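Please stop painting our town gray

When I moved to Trasley, the doors on my street were green, red and one strange orange. Now most of them are the same dark gray. The benches by the river are gray, the library shelves are gray, and last March the bus company changed its yellow seats for gray ones too. I think this is a mistake, and I want to explain why.

People tell me that gray is modern and that it does not show dirt. The second part is not true. I cleaned offices in Brastport for 7 years, and I can say that dust is very visible on dark gray. What they mean, I believe, is that gray does not cause complaints. If you paint a bench blue, somebody will write a letter. If you paint it gray, the meeting is finished early and everybody goes home.

But color does work for us every day. My mother-in-law has weak eyes, and she found her bus stop in Clonddale by the red post next to it. The post was repainted to match the street lamps. She walked past it twice in one week – she was ashamed, and she should not be. My friend Yu-ting Chung teaches small children, and she says "meet at the blue door" because four-year-olds cannot read a sign.

I do not ask for a carnival. A whole street in strong colors can make people tired, and old stone should stay as it is. I ask only that the useful things, the ones we must find, keep a color we can see. A plain surface can be enough. The lemon yellow in this photo is only flat panels and a molded edge, with a little white shine on top, and my eye goes to it before anything else. I would like to have one bench like this by the river, and I am ready to answer the letters.
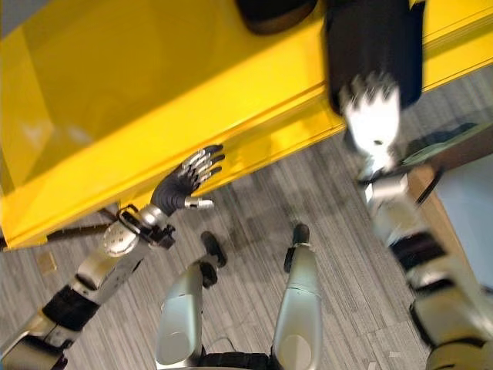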